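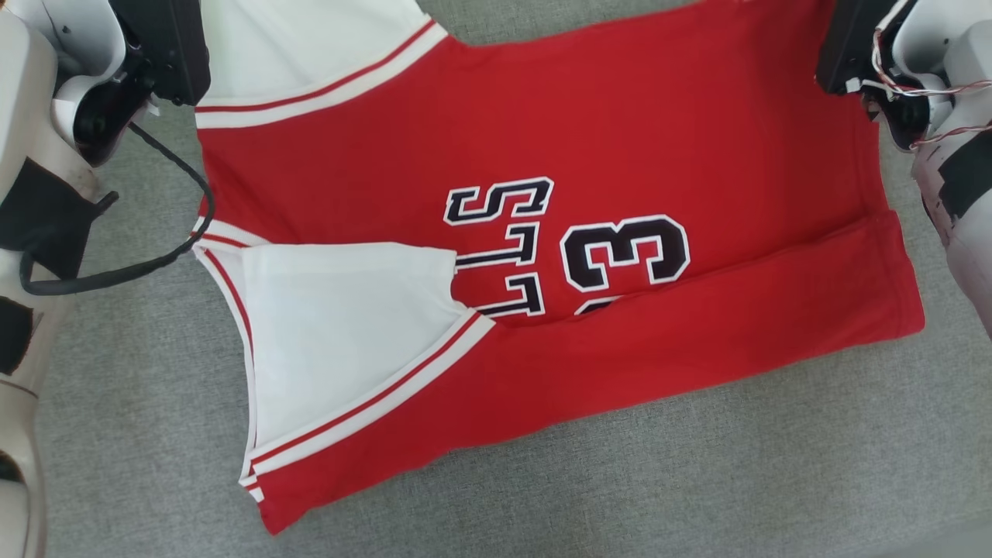

Clodetti Opens Orders for Avik Two-Arm Folding Station

TORNIA – Clodetti announced on Monday that its Avik folding station is now open for orders from commercial laundries, uniform rental firms and sports clubs. First deliveries are planned for August.

Avik is a tabletop unit with 2 arms, a padded work surface and a control box that runs from a standard wall outlet. It is built for garments that are hard to fold by machine, including sleeveless jerseys, slippery team wear and shirts with heavy printed lettering. Customers may choose from 12 stored folding patterns or have new ones added under a service plan.

The station was developed over 22 months in cooperation with Wibisono, a laundry service that handles uniforms for schools and amateur leagues. During the final trial period, Wibisono set aside 300 garments of mixed size and fabric for use with the system. Changes made after the trial include a softer grip setting for mesh and a slower final fold – a request from laundry staff who wanted printed numbers to stay free of creases.

Garments are placed on the work surface by an operator, who also removes the finished stack. Clodetti recommends one trained operator per station. Training takes place at the customer's site and is included in the purchase price.

Avik is offered for sale or on a 12-month lease. Both options cover installation, software updates and replacement of worn gripper pads. Laundries with an existing Clodetti sorting line may connect the station to it at extra cost.

Requests for demonstrations may be sent to the Clodetti sales office in Tornia.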